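Robot club update, quick one before my 7:30 lab

So February got away from me. Sorry. Last post was up to 900 words of complaining about the wiring so this one is shorter.

We're doing the Bredine challenge this year. Household tasks, scored on a clock, 30 minutes per team, no resets unless you eat the penalty. Our team name is still Wan. Nobody had a better idea and the form was due.

Moved everything over to Clodirside, room 402. Way better than the old basement. More outlets, decent light, people leave us alone mostly.

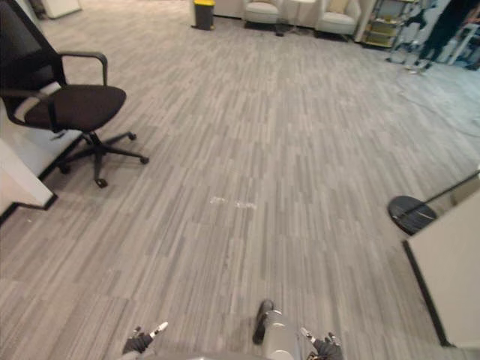

Driving first, since thats what I got stuck with. Our base code from last year drifts, not a lot, but enough to miss a doorway. So I've been doing straight runs and writing down where it ends up. The carpet is gray with long streaks in it, and my plan is to sight along those and aim for the trash bin with the yellow lid at the far end. Free ruler basically. The mesh office chair on the left gets to be obstacle number one. Next I want turns, then turns with the arms out, which changes the balance and I have not fixed that in the code yet. Soon.

Bathroom task is the other half and it's worth the most points. Small stuff near a sink. Tubes, cups, brushes. Sounds easy, is not.

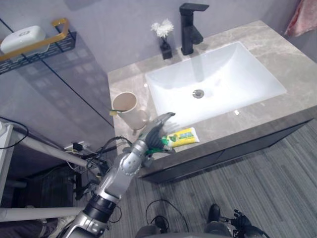

Grip settings are in the Jiltex config file now, not hardcoded, so PLEASE pull before you run anything. I lost an evening to an old copy. Thumb closes first, then the fingers, and go slow on the last bit. We have 7 saved grasps and I trust maybe half of them. Wrist angle still needs work.

To do: label the spare cables, charge both batterys, redo the scoring sheet. Also whoever has the good hex keys, bring them back.

Ok lab. More when the turns work.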